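Batier Kids' Pages > How Things Work > Winter

The Little Tree on the Table: How a Pretend Fir Tree Is Made, and Why It Sometimes Tips Over

Posted December 22, 2025. Good for readers 8 and up, or younger ones with a grown-up on the couch beside them.

When I was small we lived in Lener and my grandmother lived in Ferrand, 376 kilometres away, and every winter we drove there with the back seat full of parcels and mittens and one very squashed pretend tree in a shopping bag. It was only as tall as a cereal box. Grandma didn't have room for a big tree, you see, so it was our job to bring the little one, set it on her table beside the teapot, and fluff it up until it looked like a tree again and less like something you'd scrub a bottle with. (Hang on to that thought about the bottle. We're coming back to it!)

Maybe you have a little tree like that at your house, or in your classroom, or at the library by the returns slot. Let's have a good look at how they work.

What is it pretending to be?

A fir is an evergreen, and an evergreen is a tree that stays green all winter long. Maples and birches drop their leaves in the fall and stand about bare until spring. Firs keep theirs. The needles on a fir are its leaves, they're just very thin ones, and each has a waxy coat that helps keep the water in when the air is cold and dry. A needle can stay on the branch for years before it drops and a newer one does its work. So when people long ago wanted something green indoors in the darkest part of the winter, an evergreen was the natural thing to bring in.

A real fir also has that wonderful smell, which a pretend one hasn't got at all. I do miss that. But a pretend tree doesn't need a drink of water, and you can use the very same one year after year.

Feathers first!

Some of the earliest pretend Christmas trees were made in Germany in the 1800s, and they were made of feathers. Goose feathers, mostly, dyed green and wound around wires to make the branches. Imagine your cousin asking what the tree is made of and you get to say "goose"!

Most pretend trees now have plastic needles. One common way of making them starts with a thin sheet of green plastic. The sheet is cut into strips, and the edges of the strips are snipped and snipped and snipped again, until they look like the fringe on a scarf. Then the fringe is laid between wires, and the wires are twisted together. As they twist they grab the fringe and fling it outward, all the way around, and there you have a branch.

Do you remember the bottle brush? It's made in nearly the same way, with bristles caught between twisted wires. Have a peek at the next one you find beside the kitchen sink. If it were green and had a star on top you might be tempted to put presents under it.

Why fluffing matters

A pretend tree that has spent eleven months in a box comes out flat, poor thing. All its branches are pressed up against the trunk like arms inside a sleeping bag. But there's wire hidden inside those branches, and wire is helpful stuff, as it bends when you bend it and then stays where you put it. So you start at the bottom and gently pull each branch out and down a bit, then go around again a little higher up, and the needles spread out every which way, and the gaps fill in.

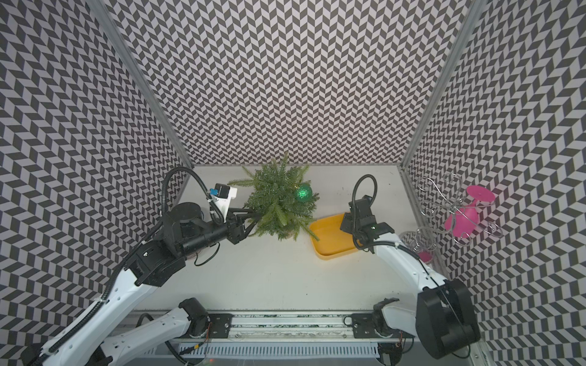 Once the branches are spread, you can start on the ornaments, and I know that's the part you were waiting for. On a small tree I like to begin with one shiny ball and see how it looks before I get carried away. A green ball on a green tree is lovely, by the way, even though people will tell you to use red. The needles are feathery and soft-looking and a round ball is smooth in its shape, so your eye finds it straight away, even when the colours are close. If it has glitter on it, so much the better.

Why does glitter twinkle?

Glitter is made of tiny flat bits, and lots of them are shiny, like teeny mirrors. A flat mirror bounces light off in one direction. When bits of glitter are stuck all over a round ball, they point in heaps of different directions, so wherever you happen to be standing, a few of them are sure to be bouncing light right into your eyes. Take one step sideways and those ones go dull and some others light up. That's the twinkle. The ball hasn't done anything. You moved!

Ornament balls usually wear a little cap on top, too. The cap is there to hold the loop, and the loop is what goes over the branch. If a cap ever pops off, ask a grown-up to help you squeeze the wire ends together and slide it back in, and don't tug at it, especially if the ball is glass.

The tipping problem

Now for the sad bit. You hang a ball on one side of your little tree, you step back to admire it, and over it goes.

An ornament is being pulled down by gravity, and if it hangs far out at the tip of a branch, it gets a lot of tipping power, the same way a small kid sitting at the very end of a teeter-totter can lift a bigger kid who's sitting close to the middle. Move the ball in nearer the trunk and it loses some of that power. Hang another one on the opposite side and the two pull against each other. And the pot at the bottom helps as well, if it's heavy enough and wide enough. Grandma's tree had a pot so light that we put pebbles in it, and there was still a March when we found one of them under her stove.

Try it at your own table

You'll need a small pretend tree, 2 light ornaments that are the same size, 6 paper clips, and a shallow tray with a rim. The tray is for keeping your bits and pieces together so they don't roll off under the furniture, and a bright-coloured one makes it easy to spot a stray hook.

Put the tree on a flat table and fluff it. Hang one ornament close to the trunk and give the table a very gentle nudge with your finger. Watch the top of the tree and see how much it wobbles.

Move the same ornament out to the tip of the branch and nudge again, just as gently as before.

Leave it there and hang the second ornament at the tip of a branch on the other side. Nudge once more. Is it steadier?

Then take both off and add the paper clips to one branch, one after another, and notice when the branch starts to sag. If you have a thick branch and a thin branch, try both.

Words to know

Evergreen: a plant that keeps green leaves all year.
Needle: the long, thin leaf of a fir, pine or spruce.
Gravity: the pull that brings things down toward the ground.
Reflect: to bounce light back.

Next in Winter: Why Do Mittens Keep You Warmer Than Gloves?
Also in How Things Work: Inside a Redanska Snow Globe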